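Perforated basket

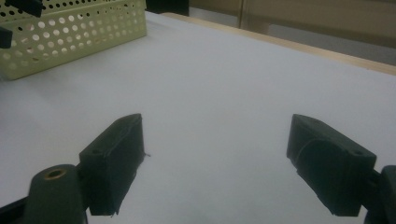
A perforated basket is a small open container, usually molded plastic, with holes all through its walls and often through the bottom too. People call it a hole basket, a vented bin or a storage tray depending on which aisle they found it in. I keep this page on my household wiki and I've rewritten it more times than I'd like to admit, so bear with me if it wanders (it does wander!).

Holes and walls

The holes are most often round, and on a lot of baskets each row is shifted sideways from the next, the way cells sit in a honeycomb. That's called a staggered grid. You can fit more holes into the same wall that way and still leave plastic between them. Square slots exist as well, and I find them harder to clean. The top rim is normally left as a solid band, and it's the part I check first in a store: a thin rim bows out once you fill the basket, and then it won't slide back onto the shelf.

The one I measured for this article is 11 inches long and took almost 30 clothespins before it started looking silly.

Colors

Pale greens and yellows, white, gray, and every now and then a really loud orange. I like the pale yellow-green kind myself, mostly on a white table or a white shelf where it warms things up a bit. Pale plastic does show ink and tomato sauce, so keep it away from both.

Sizes and makers

There's no shared standard for sizes, and I've complained about this on the Drawer page too. Zirari sells its baskets by length, Korasier goes by a letter code I still can't keep straight, and the Cluren ones come nested in a set of 7 with no sizes on them at all. Nested sets are great for storage, but the smallest two tend to end up holding rubber bands. Stacking baskets are a different thing; they have feet or a ledge, and they get their own article.

Uses

Sponges and scrub brushes, onions, craft supplies, bath toys, the cords you swear you'll sort in January. Anything that wants air does well in one. Small screws and beads don't, for obvious reasons, unless you put in a liner. Siddiqui used to make a felt liner that fit most of the medium baskets and I wish I'd bought more of them.

Cleaning

Warm water, dish soap and an old toothbrush for the holes. Some baskets can go on the top rack of a dishwasher, but look for a mark on the bottom before you try it. Mine came out of the dryer cycle with a wavy rim once, and it has lived under the sink ever since.

See also: Drawer, Stacking basket, Shelf liner, Colander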